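Progress Report to the Pelbridge Fund
Stumovum Handling Project
Friday, January 2, 2026

Work in December centered on household paper goods, handled with hand-held grippers at a wooden table.
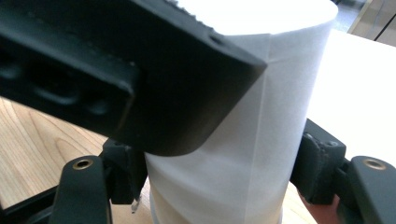

Of the 200 sessions planned under the grant, 175 are complete. Spending on the Seol line remains within budget.

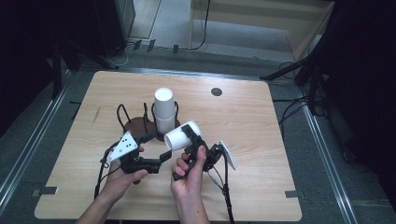
We request approval to move unspent travel funds to equipment. The order would cover 18 replacement finger pads and spare cables from Rikach, with delivery expected next quarter.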